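The Towel Question: How One Camville Residence Rethought Its Household Linens

When Peramholm opened its doors in Camville, the building's linen room held white cotton towels in a single size. They had been chosen for price and for the ease of ordering more. Within two winters the supply had grown thin and gray, and the house had begun to receive complaints from residents who found the towels rough and slow to dry.

The task of replacing them fell to Usa Bunnag, who manages housekeeping for the residence. She began with a count. The linen room contained 219 towels, of which 194 showed frayed hems, pulled loops or stains that laundering could no longer remove. The remainder were set aside for guests.

"We had been treating towels as something that simply appears on a shelf," Ms. Bunnag said. "A person handles a towel several times a day. It deserves the same thought as a chair or a mattress."

Her first decision concerned color. White shows every mark and invites the use of bleach, which weakens cotton fibers over time. After reviewing samples in several shades, the residence settled on browns and tans for kitchen and hand use and kept white for the bath. Darker cloths are now washed separately, in warm water, with half the detergent previously used.

The second decision concerned weave. Terry cloth owes its character to the loops that stand up from its surface. Long loops take up more water and feel softer against the skin, but they catch on rings, zippers and rough edges. Short loops last longer and dry sooner. For cloths that are picked up and put down all day, the residence chose a medium pile.

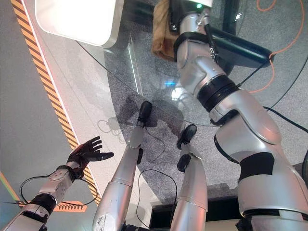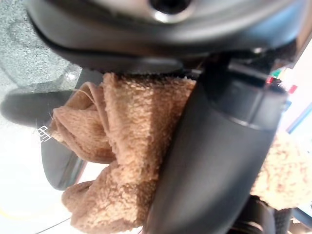

Amnuay Tanasarn, who advised the residence on its purchases, has worked with household textiles for most of his career. He encourages buyers to examine a cloth after it has been washed, and to ask suppliers for a sample that may be laundered before any order is placed. New towels often carry a finish that makes them feel fuller in the store than they will at home.

"Wash it, dry it, and then press it into a little water on the counter," Mr. Tanasarn said. "If the water moves away from the cloth, the finish is still there. Wash it again before you judge."

He also advises against fabric softener, which coats the loops and reduces their ability to absorb. The residence discontinued its use in October. Staff now shake each piece firmly before it goes into the dryer, a step that raises the pile and shortens drying time.

Storage received attention as well. Folded stacks had encouraged staff to take from the top and return to the top, so that the same few cloths wore out while others were seldom touched. Clean linens are now placed at the bottom of each stack. Cloths in daily use are hung, with space between them for air to pass. A damp cloth left in a heap will develop an odor that may survive several washings.

The residence purchased its new stock from Fedoruk, a regional supplier, and had the hems restitched by Tetach, a small workshop in Camville. Double stitching added modestly to the cost of each piece. Worn towels were cut into squares for floors and windows, and those beyond such use were offered to a nearby animal shelter.

Ms. Bunnag keeps a small notebook in the linen room, in which staff record any piece they remove from service and the reason for its removal. Loose hems were the most common entry in the early pages. More recent entries mention snags, and she has asked for the hooks beside the laundry door to be replaced with smooth wooden pegs before December.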